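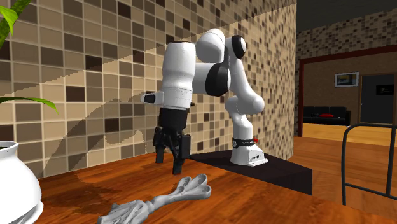 Posted by the Trorlow sim team, Ustudmont Robotics Club — October, notebook entry, late afternoon

Print this page | E-mail this page

Okay, the new room loads! Glossy table, mosaic tile, plant and all, and the arm stands on its dark pedestal without sinking into the wood like it did in the Dristus build. I had the base origin 14 mm too low the whole time. Fixed in the config, please pull before you touch anything.

Target for this round is the gray bone. Great shape for us — lobed knob at one end, ridged shaft — so the grasp planner can't treat it like a box. Start pose is the folded one, fingers pointing down and partly open over the table.

Ran 108 random placements of the bone with the old Laaksonen grasp script. It got around half. Most of the misses were on the knob, fingers closing too high and sliding off. Going for the shaft looks way better and I want to try that first tomorrow (approach along the short axis, close slower).

Also I love the shadow across the tiles, but it eats 2 extra seconds per render. Leaving it on for the vision set, off for the planner runs.

To do:
- collision mesh for the bone is still the convex hull, needs splitting at the knob
- vase has no collision mesh at all, so the arm can go right through it
- log finger width at contact, we keep guessing
- somebody check friction on the tabletop, I typed that value in from memory

Shares: 2 | Comments: 0
E-mail this page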